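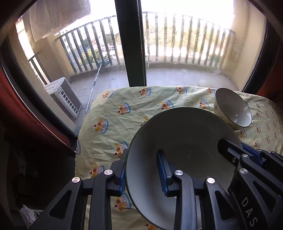 My grandmother's bowls had come through two moves, one flood and a good many grandchildren, so it took me until February to let the gripper anywhere near them. Before that it had practiced on plastic cups, then on a chipped saucer, then on the ugly mug from the Stougaard hardware store that I kept hoping would break and which never did.

I had been building the thing at the kitchen table all winter. My husband ate his breakfasts standing up and was very nice about it. The parts list from Olent said the whole job would take 30 hours, and I suppose it might, for a person who doesn't put the left finger on backward and then stop to make soup.

"Is it strong?" my daughter asked. She had come over from Miluvside with a bag of oranges and had not yet taken off her coat.

"It's gentle," I said. "Strong was easy – I had strong by New Year's."

I squeezed the handle and let the blue pads come in on the rim, slowly, the way you would take hold of a sleeping cat if you really had to move it. In my notebook I had written down 98 good grabs out of the last 200, and I had not told her that number, and I did not plan to.

She put down the oranges.

"That's Grandma's," she said.

"It is."

"The soup one."

"She'd have wanted a turn," I said, and she would have, too. This was a woman who took the back off the radio every spring just to see how it was getting along, and who once wrote to the Vurau sewing machine people to explain their own bobbin to them, over four pages, with drawings.

My daughter thought about this for a while. Then she took off her coat, hung it on the door and held out her hand for the handle.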